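Harko Community Basketball League
Minutes of the summer meeting, 2020-08-02

Present: Solange Batista (chair), Natnael Admasu, Prys Cadwaladr, Adalberto Rangel. Washington Bittencourt joined by phone.

1. Last minutes
Approved with one fix: the spring final was won by Givora, not Marinho. Sorry, Givora!

2. Season start
Everybody is itching to get back on the court. Natnael has talked to the gym at Drorimari and they can give us both courts from October, which is fantastic news. We go with 22 regular games and a short playoff. Prys wanted best-of-5 for the final and got a lot of cheering for it, but court time only allows a single game. He will bring it up again next year, he promises. 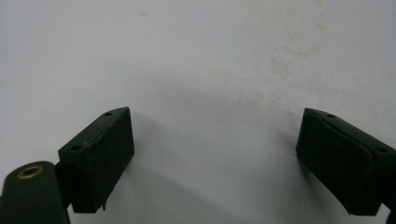

Team colors came next, and this was the liveliest part of the night. Marinho and Harko both want green, and they meet in the opening game. Solange suggested Harko take a dark green, close to the two blocks in the photo, with Marinho in something much brighter. Adalberto thinks the refs will still mix them up under the gym lights, so both teams will also bring a white set. Agreed.

3. Money
We have roughly $2,000 in the account after the gym deposit. Washington would love to spend part of it on new game balls - the old ones have no grip left - and all were in favor. Adalberto will get prices.

4. Scorekeeping
Two people are needed at the table for every game, one on the clock and one on the book. Prys will run a practice evening for anyone who wants to learn. It's a great seat for watching the game, so please sign up!

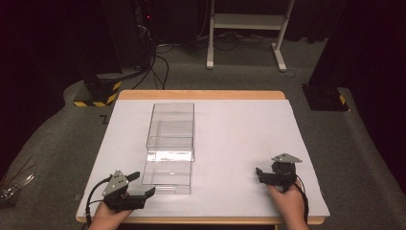 Clear plastic drawer unit, front drawer partly open.

5. Other business
Natnael asked for a three-point contest at halftime of the opener. Big yes from everyone. Solange to write the rules and send them to the captains.

Next meeting: after the schedule is out, Natnael to set the date.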